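Hand Comparison, Cell 3: Pre-run Inspection Checklist with Comments
Stoltano arm pair, Satcombe lab. Revision 5, November.

Scope: mechanical, electrical and workspace checks before each block of comparison runs. Hands under test are the Mok multi-finger hand and the Drondholm two-finger gripper. Both use the same wrist flange. Enter OK, NOK or N/A for each item. Any NOK in sections 1 to 3 stops the block. A NOK in section 4 or 5 may be run with a comment.

1. Power and stops

1.1 Main isolator accessible, no cart or chair in front of it. OK
1.2 Stop button on pendant latches, both arms drop to hold. OK
1.3 Stop button on wall box latches. OK
Comment: wall box needs a firm push. Contact is good once latched. Replace the actuator at the next service.
1.4 Release and reset does not restart motion by itself. OK
1.5 Brake test, each joint, both arms. OK
Comment: left arm joint 4 makes an audible click on release. Same as last month, no drift measured at the flange.

2. Arms and mounting

2.1 Base bolts, paint marks aligned. OK
2.2 Covers seated, no missing fasteners. OK
2.3 Payload setting matches the hand fitted. NOK, corrected
Comment: controller still held the value for the Drondholm gripper after the change to Mok. The mass entry was 466 g. Corrected and saved to the Mok profile, then brake test 1.5 repeated on the right arm. The profile should be selected together with the tool name – at present these are two separate menus and the second one is easy to skip.
2.4 Speed limit at 70 percent or below for attended runs. OK
2.5 Soft limits on, table height entered. OK

3. Hands and cabling

3.1 Flange screws torqued, checked with the small driver. OK
3.2 Fingertips free of cuts and loose skin. OK
Comment: Mok index tip shows a polished patch on the pad. Still within limits. The Drondholm pads were changed before this block, so the first grasps with them should not be scored.
3.3 Full open and close, ten cycles, no stall. OK
3.4 Finger joint temperature after cycling, limit 62 °C. OK
3.5 Cable has slack through full wrist rotation. NOK, corrected
Comment: the tie nearest the wrist was too tight and pulled at the end of travel. Moved one slot back. Check again after the first five runs.
3.6 Connector latched, strain relief in place. OK
3.7 Grip force calibration loaded for the correct hand. OK
Comment: force values are not comparable between the two hands without the conversion sheet. Log raw values only.

4. Cameras and controller

4.1 Head camera lens clean. OK
4.2 Exposure fixed, auto mode off. OK
Comment: with auto exposure the white furniture washes out and drawer edges are lost. Keep the manual setting even if the preview looks dull.
4.3 Time sync between camera and controller. OK
4.4 Hand-eye check within tolerance on both arms. OK
4.5 Disk space sufficient for the block. OK
4.6 Old controller build removed from the start menu. NOK
Comment: both builds are still listed. Run permitted, operator to read the build number out of the log header before the first trial.

5. Workspace and test objects

5.1 Cabinet top clear, drawer empty at start. OK
5.2 Drawer moves by hand over its full travel without binding. OK
5.3 Knob tight. OK
Comment: the round knob is a harder target for the two-finger gripper than for the Mok hand. Score knob grasps separately from drawer travel so that one does not hide the other.
5.4 Table stable, station label on the leg present and readable. OK
Comment: label A, right side of the cabinet. The letter sits sideways from the head camera, acceptable.
5.5 Hand can reach objects on the table with the drawer open, no contact with the cabinet. OK
Comment: red object used for the reach check. From the head view an extended finger hides the upper part of it. Object pose must come from a view taken before the hand moves in.
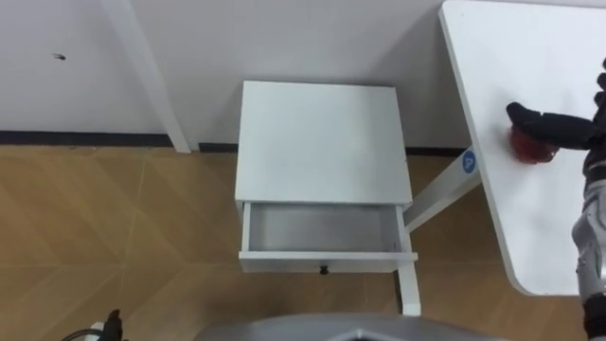
5.6 Floor clear inside the marked area. OK
5.7 Clearance between open drawer and table foot. OK
Comment: keep the table position fixed for the whole comparison. If it is moved, repeat 2.5 and 4.4.

6. Release

6.1 All NOK items in sections 1 to 3 corrected and rechecked. Yes
6.2 Open items carried forward: 1.3 actuator, 4.6 old build.
6.3 Block released for attended running only.
6.4 Next inspection: at hand change, or after any stop that was not commanded.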